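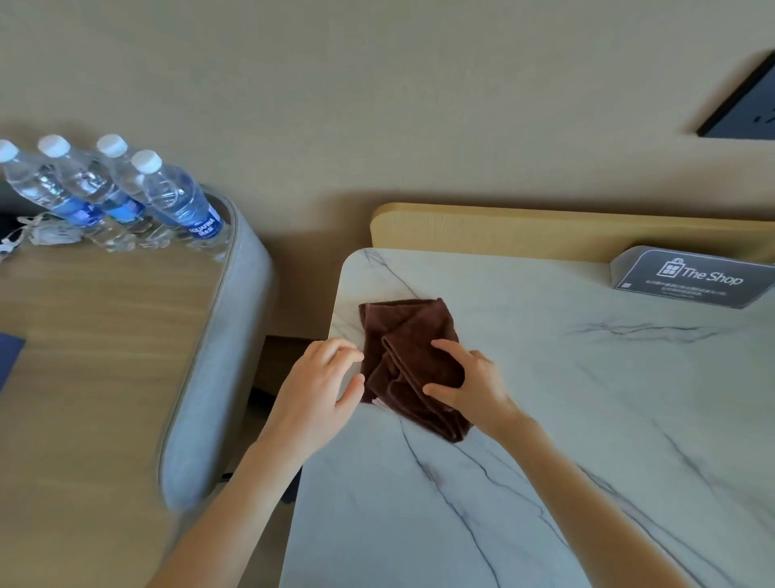

# Quiénes somos

Zudora es el club de robótica de manipulación de la escuela técnica Rostevari. Trabajamos en un problema acotado: que un brazo de bajo coste ejecute tareas domésticas con objetos deformables, sobre todo textiles. Doblar una toalla, recoger un paño arrugado, limpiar una superficie vertical. El club reúne a 34 alumnos de segundo ciclo, repartidos en equipos de captura, anotación, control y mecánica. No se exige experiencia previa en programación, aunque sí haber aprobado el módulo de álgebra.

## Línea de trabajo

El proyecto principal se llama Nutsugah. Consiste en un conjunto de demostraciones humanas grabadas en primera persona y en las políticas de control que se entrenan a partir de ellas. El objetivo para este curso es llegar a 1000 demostraciones válidas. Una demostración se considera válida cuando las dos manos permanecen dentro del campo de visión durante toda la tarea, el objeto empieza en una configuración no repetida y el anotador puede fijar sin ambigüedad los instantes de contacto y de suelta.

Las tareas están agrupadas en ocho familias. Las dos con más horas de trabajo son las siguientes:

- **Plegado sobre mesa.** Toalla de rizo o paño liso, superficie horizontal, con y sin objetos en las inmediaciones. La configuración inicial varía entre extendida, parcialmente doblada y arrugada.
- **Limpieza de superficies.** Paño en una mano, la otra apoyada o libre. Incluye encimeras, puertas de armario y frontales de electrodomésticos. Las superficies negras brillantes se anotan aparte por los reflejos, que degradan la estimación de profundidad.

El resto (verter, enroscar, apilar, abrir cajones, enchufar y ordenar cables) está en distintas fases de definición.

## Método

Cada sesión se prepara con una ficha en la que constan la tarea, el objeto, la superficie y la mano dominante. El operador ejecuta la tarea a velocidad normal, sin pausas didácticas. Las grabaciones no se repiten por motivos estéticos: si hay un fallo de agarre y el operador lo corrige, la corrección se conserva y se etiqueta como tal. En las primeras versiones del conjunto se descartaban estos casos y el modelo resultante no sabía recuperarse de un error de pocos centímetros.

Grabamos en espacios amueblados y dejamos en su sitio los objetos ajenos a la tarea. Los fondos uniformes del taller daban buenos resultados en validación y malos fuera de él.

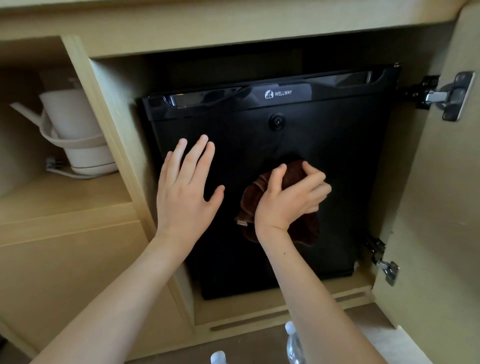
*Familia «limpieza de superficies»: frontal de una mininevera, paño en la mano derecha y mano izquierda apoyada en la puerta.*

La anotación se hace por parejas. Cada miembro marca los segmentos por separado y después se comparan – si la diferencia en el instante de contacto supera los 105 milisegundos, el segmento pasa a revisión. El criterio es arbitrario en parte, pero lleva dos cursos sin modificarse y permite comparar versiones.

## Material y software

El club dispone de dos brazos de seis ejes, una pinza paralela con dedos impresos en la escuela y un banco de ensayo propio para medir la fuerza de arrastre sobre tejido. El código de control y las herramientas de anotación se mantienen en un repositorio interno. La documentación está en español y los nombres de las variables, en inglés.

## Competición

Participamos cada año en Valtusar, el encuentro entre escuelas dedicado a la manipulación. En la última edición presentamos la prueba de plegado y quedamos fuera de la final por tiempo de ejecución, con todos los pliegues dentro de tolerancia. El planificador se ha reescrito desde entonces. Para la próxima edición está prevista también la inscripción en limpieza, condicionada a que el control de fuerza sea estable en superficies verticales.

## Incorporación

El plazo de solicitud se abre en febrero. Los nuevos miembros pasan un primer periodo en anotación antes de elegir equipo. Las reuniones técnicas empiezan a las 16:30 en el taller de la planta baja y son abiertas a cualquier alumno de Rostevari. Las solicitudes se entregan en la secretaría de la escuela, indicando curso, disponibilidad por las tardes y equipo de preferencia.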